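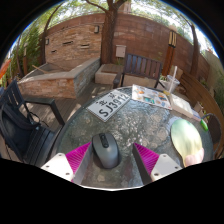
두르나우(Durnau) 원형 유리 야외 테이블 사용기
2020년 8월 6일

지난 2월에 사서 데크에 놓고 6개월 썼다. 가격은 배송비 포함 14만 6천 원이었다. 구매 전에 후기를 찾아봤는데 대부분 받은 날 쓴 글이라 참고가 되지 않았다. 그래서 한 계절 넘게 쓴 다음에 적는다.

조립
다리와 상판 받침을 볼트로 연결하고 마지막에 유리를 올리는 구조다. 육각 렌치는 들어 있다. 설명서는 그림만 있고 볼트 길이 구분이 잘 안 되어 있어서 한 번 풀었다가 다시 끼웠다. 다 해서 54분 걸렸다. 다리 조립은 혼자 해도 되지만 유리를 올릴 때는 2명이 필요하다. 유리가 생각보다 무겁고 둥글어서 잡을 데가 마땅치 않다.

상판
매끈한 유리가 아니고 표면에 올록볼록한 물방울 무늬가 있다. 색은 회색과 녹색이 얼룩덜룩하게 섞여 보인다. 이 무늬 때문에 샀고 지금도 이 부분이 제일 마음에 든다. 손자국이 거의 눈에 띄지 않고, 꽃가루가 날릴 때도 매끈한 유리보다 덜 지저분해 보였다.
단점도 무늬에서 나온다. 요철 사이에 먼지가 끼면 마른걸레로는 잘 안 닦인다. 물을 뿌리고 부드러운 솔로 문질러야 한다. 음료를 흘렸을 때 바로 닦지 않으면 끈적한 자국이 남는다. 종이를 대고 글씨를 쓰면 펜이 덜컥거려서 받침이 있어야 한다.
노트북 작업도 자주 하는데 마우스는 유리 위에 그냥 놓고 쓰면 커서가 튄다. 얇은 패드를 하나 깔면 해결된다. 잡지나 부채처럼 납작한 물건은 올려 두어도 별로 미끄러지지 않는다. 플라스틱 컵은 바닥이 좁은 제품이면 요철에 걸려서 조금 흔들릴 때가 있었다. 가장자리에는 두지 않는 편이 좋다.

크기
잡지를 펼쳐 놓고 음료와 잡다한 물건을 같이 둘 수 있다. 넷이서 차를 마시기에는 충분하고, 고기 굽는 판까지 올리면 접시 놓을 자리가 모자란다. 원형이라 모서리에 부딪힐 일이 없고 의자를 어느 방향에서든 넣을 수 있다. 우리 집은 의자를 세트로 맞추지 않았다. 등받이에 살이 있는 검은 의자, 나무 의자, 둥글게 휘어진 나무 벤치를 섞어서 쓴다. 휜 벤치는 사각 테이블 옆에서는 자리가 애매했는데 지금은 테이블을 따라 놓을 수 있어서 편하다. 의자 높이가 제각각이어도 앉았을 때 불편하지는 않았다.

안정감
데크 판자 사이 틈에 다리 하나가 걸리면 기우뚱한다. 다리 끝에 높이 조절 나사가 없어서 자리를 조금씩 옮겨 가며 맞춰야 했다. 평평하게 자리를 잡은 뒤로는 팔꿈치로 눌러도 흔들림이 적다. 장마철에 바람이 세게 분 날에도 넘어지지 않았다. 볼트는 석 달쯤 지나서 한 번 더 조였다.

햇빛과 비
한여름 낮에는 유리가 뜨거워진다. 맨팔을 올리기 힘들 정도이고, 나무 그늘이 지는 쪽으로 옮긴 뒤에 나아졌다. 라이터처럼 열을 받으면 위험한 물건은 쓰고 나서 꼭 안으로 들여놓는다. 비를 맞혀도 상판에는 변화가 없었다. 받침과 유리가 닿는 부분에 물이 고여서 비가 그치면 수건으로 한 번 닦아 준다. 다리 안쪽 용접 부위 한 곳에 작은 녹이 생겼다. 사포로 갈고 녹 방지 페인트를 발랐더니 더 번지지는 않았다.

다른 제품과 비교
살 때 레티스(Retis)의 접이식 나무 테이블도 후보였다. 접어서 보관할 수 있는 점은 그쪽이 낫지만 해마다 오일을 발라야 한다고 해서 뺐다. 겨울에 창고에 넣어야 하는 집이라면 접이식을 보는 게 맞다. 두르나우는 분해하지 않으면 문을 통과시키기 어렵다.

정리
좋은 점: 손자국이 안 보이는 무늬 유리, 둥근 모양, 무게감 있는 다리
아쉬운 점: 요철 사이 청소, 수평 조절 나사 없음, 부실한 설명서
별점은 5점 만점에 4점. 파라솔 구멍이 없는 모델이니 파라솔을 꽂을 생각이면 주문 전에 모델명을 확인해야 한다.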